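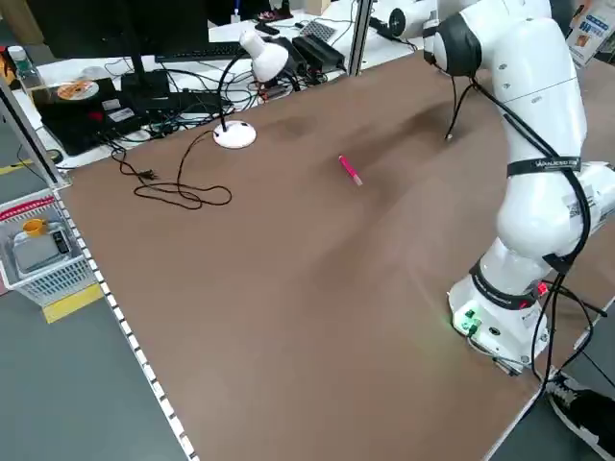 Thread on desk lamps, because I have now rewired, returned or given away more of them than I want to admit. Mostly notes from setting up work tables for other people.

I do small office and workroom fit-outs. Tables, shelving, power, lights. The lights are always the last thing on the list and the first thing people complain about.

A gooseneck lamp is still what I reach for. Round base, bendy neck, cone shade. You can point it at the work, at the wall or straight up, and you don't need a wrench to change your mind.

The base matters more than the head. If you push the neck all the way out to one side and the base lifts, the lamp is too light for the table. Try it in the store before you pay.

Round bases take up more room than clamps, but they move. On a big table I want to slide the lamp to wherever the job is. On a small desk I would go with a clamp.

Cord length is the thing I check second. The lamp I bought for Ruth Bramwell's cutting table had a cord that reached the edge of the table and stopped. She needed it to reach the wall.

That one went back. The replacement is a Bandine, white, with a black cord. It cost $17 more and it reaches the outlet with slack left over.

Slack is its own problem. Loops of cord on a tabletop catch on sleeves, rulers, rolls of paper, everything. Gather it up behind the base and put one hook-and-loop tie on it. Leave the tie loose enough to slide.

Don't wrap the cord tightly around the base. It bends hard in the same place every time and that is where the jacket splits. I have cut apart enough old lamps to be sure of this one.

If the lamp is going to live unplugged part of the time, give the plug a place to go. A stick-on clip under the table edge is enough. Otherwise it ends up on the floor and gets stepped on.

Two-prong plugs: fine for most small lamps. If yours has one wide blade, it is polarized and goes in only one way. Don't file it down to fit an old outlet. Replace the outlet.

Shade direction. For writing, put the lamp on the opposite side from your writing hand so the shadow falls away from what you're doing. Left-handed people, light from the right.

For reading off a monitor, turn the shade up or toward the wall. A cone shade aimed at the screen gives you a bright spot right where you are trying to read.

Someone asked about brown tabletops versus white. I like brown for a work table. White bounces the lamp back into your eyes, and by the end of the afternoon you feel it.

The downside is that brown shows smudges when the light comes in low from one side. Warm water, a drop of dish soap, wring out the cloth well, then dry it. That gets most of it.

Marker on a tabletop is a separate matter. Rubbing alcohol on a cotton pad, and test a hidden spot first. On a varnished top it can take the shine off if you leave it sitting.

While I'm on markers – store them flat. The ones in a cup, tip up, dry out sooner. I keep mine on their sides in a shallow drawer and they last through a job.

And click the cap. I mean press it until it clicks. Tanveer Naqvi borrowed my red one for an afternoon in March and it came back with the cap resting on the end. It was done by the next morning.

Measuring for a big table: allow at least 30 inches behind it if there is a second desk back there that someone has to use. Less than that and the chair hits the table every time.

Also decide early where the monitor goes. If it sits on the second desk, its cables should drop down the back of that desk. Once they start crossing the gap between the two, you will be stepping over them for years.

Cable tray under the back desk, power strip inside the tray, one cord out to the wall. I used the Zidport tray for the last job. The screws that come with it are too short for a thick top. Buy longer ones.

Imogen Staniforth asked for the total on her room. Two tables, shelving, trays, strips and lamps came to $2195 before labor. The lamps were the smallest line on the invoice.

She has written to me twice since then, both times about the lamps. She wanted another one for the far end, same model, same white.

Bulbs. Check the maximum wattage printed inside the shade and stay under it. LED is easy to keep under. I use a neutral white for work tables and a warm one for anything near a couch.

If the neck has started to droop, look for a screw or collar where it meets the base. Sometimes a quarter turn fixes it. If the neck itself has gone soft, there is no repair worth the time.

Next thread will be shelving brackets. I have a box of them from the Heywood job to sort through first.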